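Purik teaching method for two-armed robots: is it as good as the write-up says?

Reviewed Friday, September 11, 2026

Rating: three out of five, and I went back and forth on the third.

I have read a lot of papers that promise a robot will learn a job from a handful of examples. Most of them show you one video, speeded up, with a nice tune over it. So when Bernardo Rocha at Siltlow sent me the Purik release and said it was worth a proper go, I said yes and expected to be bored. I wasn't bored. I was annoyed a fair bit, and once or twice I was impressed against my will.

What it claims

Purik is a way of training, plus the code to run it. You drive a pair of arms by hand through a job, the cameras record, and a model learns to copy you. There is nothing new in that. The new part is what they call re-asking. After a first round of training, the method looks back through its own failed tries, picks the moments where it was least sure of itself, and asks you for more examples starting from just those moments. The claim is that 251 examples gathered this way do the work of 500 gathered the ordinary way.

Half the labour for the same result, in other words. I would like that very much. I have sat at the controls for long afternoons and my shoulders would like it too.

My first grumble is with the number. The 500 in the comparison were collected by several people with mixed experience. The 251 were collected by one person who, reading between the lines of the appendix, helped write the code. A skilled hand gives cleaner examples whatever the method, and the write-up gives this one sentence. It needed a table.

Setting up

The instructions are decent until you reach the cameras. The part about lining up the clocks assumes you own the same recording box as the authors. We didn't, and lost a day and a half to it. The Brasside people, who tried it in August, had the same trouble and posted a fix, which I used, and which should have been in the package from the start.

After that it went in without a fight. Training took a night on one ordinary graphics card. The screen that shows you the doubtful moments is ugly and very useful. You get a strip of stills, you click one, and you are told how to put the table back to match. Matching it by eye is fiddly, and I suspect sloppy matching undoes some of the benefit. There is no check on how well you did it.

The job

I used small boxed motors, picked up and put down again one at a time. I like boxes for this sort of test. They have square corners, so a crooked grip shows straight away, and a shiny top confuses a camera in a way that a wooden block never will. Purik's own tests are nearly all blocks and cups in plain colours, and I wanted something with print on it.

We ran the ordinary way first, then the Purik way, same driver both times (me, so no claims of great skill). Then 20 tries with each trained model. The ordinary one managed 12. The Purik one managed 15.

Three more out of 20. You could get that by luck. Bernardo thinks I'm being mean and that the failures were of a better kind, and I'll grant him some of it. The ordinary model would close on a corner and shove the box along. The Purik one mostly stopped short and had another go. That second attempt is, I think, the real result here, and the paper hardly mentions it, being so keen on its headline about saved labour.
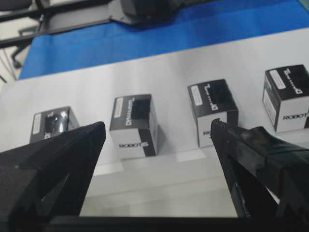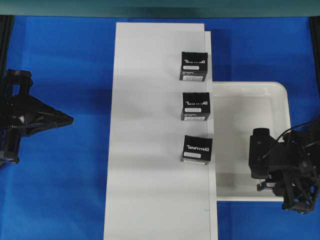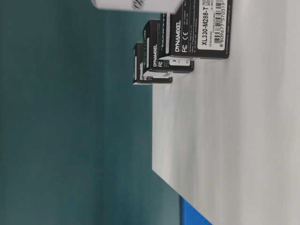
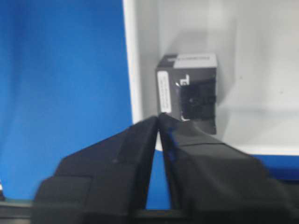

DYNAMIXEL boxes in all but the last, where the print on the box is too blurred to go by.

Where it falls down

The doubt score is the heart of the method and I don't trust it yet. It flagged plenty of moments where an arm was doing nothing difficult at all, just travelling. It missed several where the grip was plainly going wrong. Niazi's older method, which simply asks for more examples of whatever happened in the two seconds before a failure, is cruder and has no clever score in it, and I would dearly like to see the two side by side. The authors cite it and then don't test against it. That is the gap I would send the paper back for.

I also don't believe the claim that it works "across tasks". They tried four, and all four are picking something up and putting it somewhere else. Folding or screwing would be another matter.

Running it again with a fresh random start gave me 13 instead of 15. The paper reports its best run. Make of that what you like.

Who should bother

If you already have two arms, a patient driver and a job your model nearly manages, give it a week. The doubtful-moments screen is worth having even if you ignore the score and pick the stills yourself, which is what I ended up doing by the Thursday. If you are starting from nothing, collect plain examples first and see how far they get you.

I have asked the authors for their logs from all the runs, including the bad ones. They replied politely and said they would look into it. I'll change the rating if the logs turn up and say something different.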